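Startseite Aktuelles Forschung Menschen Termine Kontakt

Forschung | Robotik & Automatisierung

Greifen lernen am Küchentisch: Team Plinico stellt Zwischenergebnis vor

15. Juni 2019

Wer in den vergangenen Monaten am Labor im Erdgeschoss vorbeigekommen ist, wird sich vielleicht gewundert haben, wie viel Spielzeuggeschirr dort inzwischen auf den Tischen liegt. Jetzt hat die Arbeitsgruppe um Parvaneh Ahmadpour erstmals zusammengefasst, was in dem Projekt Plinico seit Januar herausgekommen ist, und das kann sich, finden wir, wirklich sehen lassen.

Die Frage dahinter klingt bescheidener, als sie ist: Wie viele vorgeführte Griffe braucht ein Roboterarm, bis er Dinge aufnehmen kann, die einfach so daliegen, mal aufrecht, mal auf der Seite, mal halb nebeneinander? Bisher hatte die Gruppe für jeden Gegenstand 100 Vorführungen aufgezeichnet, bei denen ein Mensch den Arm von Hand steuert. Das ist mühsam, und wer einmal einen Nachmittag lang einen Greifer zu einer Spielzeugbanane gelenkt hat, weiß, wovon die Rede ist! Mit dem neuen Verfahren, das im Labor den schönen Namen Zorkby trägt, werden die Vorführungen gezielt auf jene Lagen verteilt, bei denen das Modell selbst noch unsicher ist. Dadurch genügten im Versuch 60 Vorführungen je Gegenstand, um auf dieselbe Trefferquote zu kommen. 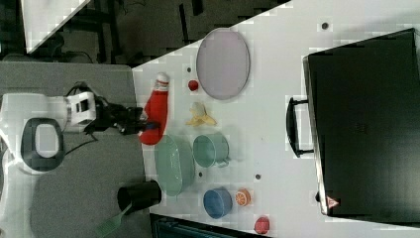
An der Zahl allein wolle sie sich aber nicht festhalten, meinte Roya Safavi bei der Vorstellung, denn bei Flaschen und Bechern, die auf der Seite liegen, hänge sehr viel davon ab, aus welcher Richtung der Greifer komme, und gerade dort habe man anfangs viel zu einseitig vorgeführt. Ihr sei lieber, man spreche über die Auswahl der Lagen als über die Ersparnis.

Das hört man auch aus dem Bericht heraus, der auf diesen Punkt erfreulich ausführlich eingeht. Ausgewertet wurden insgesamt 129 Testläufe mit einem Zweifingergreifer, und vor jedem Lauf wurde der Tisch neu belegt, mit Tellern, Bechern, Obst und was die Kiste sonst noch hergab. Schwierig bleiben flache Teile, die dicht auf der Platte aufliegen, und Griffe am äußersten Rand der Reichweite. In beiden Fällen brachte die neue Auswahl kaum einen Vorteil, was die Gruppe mit einer geänderten Anfahrt von oben angehen möchte.

Im Herbst soll das Verfahren dann an einem zweiten Aufbau in Trostdale wiederholt werden, mit anderem Tisch, anderem Licht und vor allem mit Leuten am Steuer, die bisher nicht beteiligt waren. Bis dahin werden die Aufzeichnungen noch einmal durchgesehen und beschriftet. Wer dabei mithelfen möchte, auch stundenweise und ohne Vorkenntnisse, meldet sich bitte im Sekretariat, Zimmer 2.

Diese Website verwendet Cookies. Mit der weiteren Nutzung erklären Sie sich damit einverstanden. Mehr erfahren OK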